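홈 제품 리뷰 공구·수납 게시판 문의
검색어를 입력하세요 검색

Troketti 칸막이 부품함 사용기: 저항과 나사 분류용으로 11개월

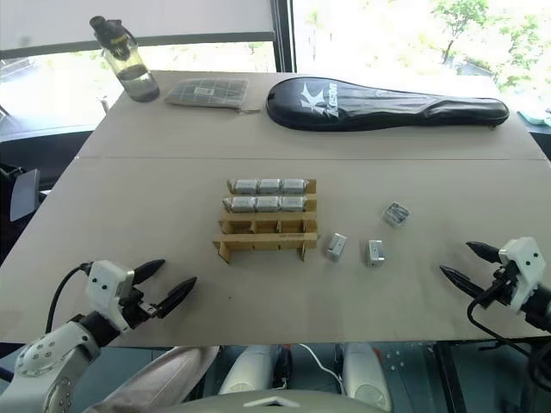 1. 구입 배경과 조건

SMD 부품과 M2 이하 나사를 종류별로 나누어 둘 납작한 부품함이 필요했다. 조건은 세 가지로, 서랍에 눕혀 넣을 수 있는 높이, 칸 사이로 부품이 넘어가지 않는 뚜껑, 칸마다 라벨을 붙일 수 있는 면적이었다. 후보는 Troketti와 Stania의 보급형이었고, 최종적으로 Troketti를 골랐다. 가격 차이는 800원으로 판단에 영향을 주지 않았다.

2. 뚜껑과 칸막이

핵심은 뚜껑 안쪽 면과 칸막이 상단 사이의 틈이다. 1005 크기 칩 저항을 칸마다 넣고 뚜껑을 닫은 뒤 상하로 뒤집어 보았다. 가운데 칸에서는 이동이 없었으나 경첩 반대쪽 모서리 칸에서 부품 두 개가 옆 칸으로 넘어갔다. 잠금쇠가 중앙에 하나뿐이라 모서리의 압착력이 부족한 것으로 보인다. 1608 이상에서는 같은 현상이 재현되지 않았다. 1005 이하를 보관한다면 테이프 릴을 잘라 테이프째 넣는 편이 안전하다.

칸막이는 고정식이다. 긴 핀헤더나 M2×20 나사는 대각선으로 넣어야 하고, 꺼낼 때 손끝이 바닥에 닿지 않아 핀셋을 쓰게 된다. 바닥 모서리가 직각인 점도 아쉽다. 곡면이었다면 와셔를 벽 쪽으로 밀어 올려 집을 수 있다.

3. 내구성

개폐를 200회 반복한 시점에서 경첩에 백화가 생겼다. 균열로 진행되지는 않았고 잠금쇠의 체결감도 초기와 같다. 이소프로필알코올로 라벨 접착제를 닦은 부위는 약간 뿌옇게 변했다. 라벨을 자주 바꾼다면 재부착형을 권한다.

4. Stania와의 비교

Tanvir Kanagaratnam에게 Stania 제품을 빌려 같은 시험을 했다. 잠금쇠가 두 개여서 1005도 넘어가지 않았다. 반면 높이가 더 높아 얕은 서랍에는 들어가지 않으며, 뚜껑이 완전히 젖혀지지 않아 작업 중 한 손으로 받쳐야 한다.

5. 평가

나사와 1608 이상 칩 부품용으로는 쓸 만하다. 1005 이하가 주력이면 Stania 쪽이 맞다. 추가로 두 개를 더 주문했고, 모두 나사용으로 배정했다.

작성: 2021년 12월 6일

이 사이트는 쿠키를 사용합니다. 계속 이용하면 쿠키 사용에 동의하는 것으로 간주됩니다. 동의 설정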